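Forum: Floors, Walls and Surfaces
Thread: Old brick wall in a rented workroom -- clean it, seal it or leave it alone?

mortarandpestle
Posted 2022-06-10

We took over the ground floor unit at Drumonwood in November and I've finally got time to deal with the wall. It's red-brown brick with grey mortar, and above that it's painted white, same as the rest of the walls and the ceiling. The brick sheds a fine reddish dust. I wipe the tables at night and in the morning there's a film on them again, worse on the dark one.

I've vacuumed the brick with a brush head twice. That helped for a week or so each time. The landlord says I can put a sealer on it as long as it isn't shiny and I don't paint over it.
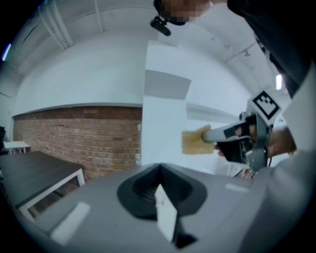

The landlord's agent gave me the name of a product, Honkanen masonry sealer, the matte one. I'd need two tins for the area and the quote with delivery to Hiltham came to nearly $400. That's a fair bit for a room I don't own. So before I spend it: does sealing stop the dust, or am I better off doing something about the mortar first? There are a few small holes in the brick as well, from old fixings I assume. Should those be filled?

gumboot_59
Two questions before anyone can tell you much. Is it the brick or the mortar that's coming off? Rub each one with a dry white cloth and see what colour you get. And is it an outside wall?

mortarandpestle
Did the cloth test just now. Red off the brick, only a bit of grey off the mortar. It's an inside wall, shared with the unit next door, and they've plastered their side.

gumboot_59
Good, that makes it easier. On an outside wall I'd be worried about trapping damp behind a sealer. On an inside one with a heated room on both sides you can seal it. Vacuum, wipe down with a barely damp sponge, leave it a couple of days, then two thin coats.

Fill the holes with a bit of mortar mix tinted to match, if you care how it looks. They won't be your dust problem.

kettlebrook
I'd disagree with sealing it at all. I had a wall like this in my last shop, sealed it on advice from a forum much like this one, and the colour went from a nice soft red to something like wet liver. You can't undo it. Brick dust is brick dust. Vacuum it once a month and move the tables back from the wall.

gumboot_59
Was that a matte product? The solvent ones darken everything. The water-based ones hardly change it if you go thin.

kettlebrook
The tin said matte. I'm only reporting what I got.

Teal Bucket
Do a test patch down low where a cupboard will go. Wait a week. Then decide. You'll want to see it in daylight and under the ceiling lights, they can look like two different walls.

Also, be careful with the sponge on brick. The rough porous kind drags across the surface and leaves crumbs in the joints. I went through 10 of them on one chimney breast and spent the next day picking bits out with a nail. A soft brush and a spray bottle did a better job.

mortarandpestle
Fair point on the sponge. I had planned to use one. I'll get a brush.

kettlebrook, moving the tables isn't simple. It's not a big room and there's a rectangular pillar in the middle of it that everything has to work around. But I can shift the dark one. 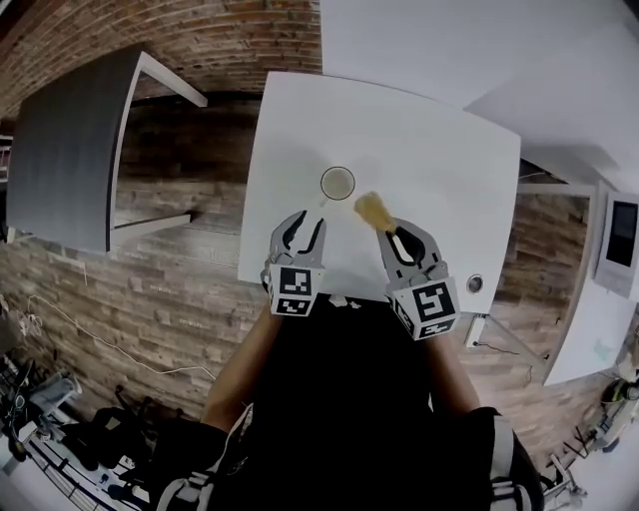 The tables are the other half of my question, so I may as well ask it in the same thread. I bought the white one second-hand for $70 and it's been the best thing in the room. The top is square and plain matte, and there's a small round metal fitting set into it near one side. A clear glass sitting on it doesn't leave much of a mark, but coffee does, and so does anything yellow. The dark grey one with the pale metal legs shows every speck. Has anyone got a cleaner that works on matte tops without leaving shiny patches? I've been using Flumitano spray on both and I think it's starting to build up.

Teal Bucket
It will be building up. Most of those sprays leave something behind. Warm water with a few drops of dish soap, then a second wipe with plain water, then a dry cloth. Don't use a melamine sponge on a matte top. It takes the texture off and you get a smooth patch that you'll see every time the light's low.

kettlebrook
Agree with Teal Bucket on this one. Bicarb paste for the coffee, left on for ten minutes and wiped off without scrubbing. Yellow stains from food are harder. Sunlight fades turmeric if you can get the table near a window.

gumboot_59
Clean around the edge of that metal fitting too. Liquid sits in the join and if the top has a board core it'll swell. I run a cotton bud around mine when I remember to -- so twice a year.

laneway_lou
Coming at this from the other side, have you looked at the ceiling? You've got a white wall section above the brick and I can see pipes or ducts up there. If there's air moving it could be pulling dust off the top course and dropping it over the whole room. We had that in a unit with much the same layout. A run of masking tape along the top of the brick for a week told us where it was coming from.

mortarandpestle
Hadn't thought of that. The film is fairly even across the room, which would fit. I'll try the tape before I order anything.

kettlebrook
Tape's cheap. Do that.

gumboot_59
Still say seal it in the end. But yes, tape first, then the test patch. Use the low-tack kind on the painted section or you'll be asking us how to match the white next.

mortarandpestle
Tape is up. I've put the soap and water on the white table as well and the first cloth came away tacky, so that's the Flumitano question answered. Will post again once the test patch has had its week.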